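Is "food safe" hardening oil worth paying extra for on a kitchen table?

Asked by rincombe_44 in Home & Furniture
18 Aug 2019
Viewed 612 times

We bought a secondhand dining table in January, pale wood, no idea what kind. The finish has gone dull where people put their elbows and I want to redo the top before the holidays. The guy at the paint counter steered me to a can of Horna Table Oil, which costs more than twice what the plain hardware store stuff does. As far as I can tell the difference is the words "food safe" and a picture of a loaf of bread on the lid. We eat off plates. Is there something real behind this or am I paying for the bread?

Also he said three coats with a full day between each. The cheap can says two coats, same day. Who is right?

3 answers

Answer from Iyer
Voted best by the asker

You're mostly paying for the bread. Drying oils sold for furniture are generally treated as fine for food contact once they have fully cured, and cured is the word to watch. Dry to the touch overnight is one thing. Cured can take a few weeks, longer in a cold room. I would ask anybody selling "food safe" what it means on day two, and I never got a straight answer when I tried.

What I'd look at is the list on the back. If it says tung oil or linseed oil plus a thinner, you know what you have. If it says "proprietary blend of natural oils" you don't, and I leave it on the shelf.

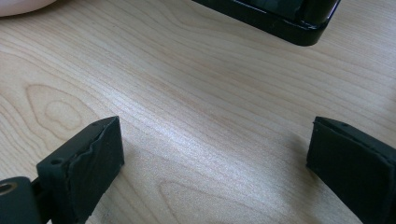

Photo: Iyer / own work

Pale wood with a strong grain is where I get suspicious of oil altogether. Most of them turn it yellow, some right away and some over a couple of years, and the can will call that "warming." Grain lines that are already darker come up darker still. Maybe you like that. Try it on the underside first and leave it a week before you decide.

As for coats, stop when the wood stops taking it. On my last table that was two. Wipe off everything that hasn't soaked in after 15 minutes or so or you'll get sticky patches. And lay the rags out flat outside to dry, don't ball them up in the trash, they can catch fire by themselves. That part of the label I do believe.

Answer from aron_finishes

Disagree, the expensive one is better. I've used Horna on everything for years, never had a problem. You get what you pay for.

Comment from Iyer: Have you used a cheap one to compare?
Comment from aron_finishes: No, why would I

Answer from deckandporch

Before you buy any oil find out what is on there now. If it's varnish or lacquer the oil will sit on top and do nothing but collect crumbs. Put a drop of water on a dull spot and one on a good spot. If both bead up you have some kind of film left and it has to come off. Sand with 120, then 180. People will tell you to go to 400 and I don't see the point on a table, it only makes it harder for the oil to get in.

Comment from rincombe_44: Water beads by the edges and soaks in at the elbow spots. So sanding, I guess. Got the cheap can.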